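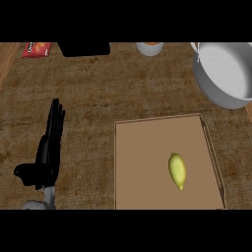

*A lemon in a flat cardboard box on a brown wooden tabletop, computer rendering.*

The **Pacheco Lemon Supper** is a themed party format for paying guests, sold to companies and private hosts as an evening of long tables, citrus dishes and group games. It was launched in 2003 by the event firm Dimis and is named after the Pacheco, the former produce hall where the first suppers were held. Its promoters describe it as the revival of an old market traders' feast. No record of such a feast has been found, and most writers on the subject treat the claim as advertising.

## Claimed origins

According to the program handed to guests at the first supper, fruit traders at the Pacheco once closed each season by eating together in the hall, with a lemon passed from hand to hand to decide who would speak. The program gave no source. Later versions moved the custom back by several decades and added a song, whose words have never been printed.

Mirela Macedo, a local historian, went through the hall's rent books and the surviving letters of its managers. She found bills for lamp oil, repairs and rat poison, and two complaints about drunkenness, but nothing on a yearly meal. Her article, published in August of the third season, concluded that the feast "appears first in a brochure." Dimis replied that traders' customs were seldom written down. Macedo accepted this as a general point and noted that it would support any custom at all.

The song is harder to trace. Jucélia Batista, who led the singing at the early suppers, has said that she was taught it by a relative who worked at the hall. In a separate interview she said that she wrote the second half herself. The two accounts may both be true.

## Format

A standard booking covers 200 guests, seated at shared tables without place cards. The evening opens with a cold drink and a speech by the host, followed by three courses. Between courses a lemon is sent down each table while music plays, and whoever is holding it when the music stops must give a toast, tell a story or pay a forfeit. The forfeits are set by the client. At company parties they are usually mild.

The format is sold as "unscripted." Staff notes from one season, quoted by Macedo, list the moments at which the music should stop and the seats where talkative guests should be placed.

## Spread and licensing

Dimis ran the supper alone until it sold the name to Cellura, a larger party company, which began licensing it to other venues. Cellura dropped the song from smaller bookings and offered a shorter version for office parties, with a buffet in place of the table service. Several licensed venues have no link to the fruit trade, though their programs carry the same history of the hall.

The largest supper on record was held for the staff of Hevar, a shipping business. The company's newsletter gave the attendance as 657. The caterer, Dalva Brito, later stated that she had been paid for far fewer meals, and the newsletter's figure seems to include people who had been invited but did not come.

## Reception

Guest surveys issued by Cellura report that 84 percent of those attending would come again. The surveys were handed out at the table before the bill for drinks, and the number of forms returned was not given. Critic Harsh Grewal called the food "better than it needed to be" and the toasts "a long wait for dessert." Nayara Rezende, who has planned parties for several licensed venues, defended the game as a cheap way to get strangers talking, and said that guests did not care how old it was.

Cellura's website, as of 9 February 2008, still described the supper as "a tradition reborn."

## See also

- Dinner theater
- Invented tradition
- Party game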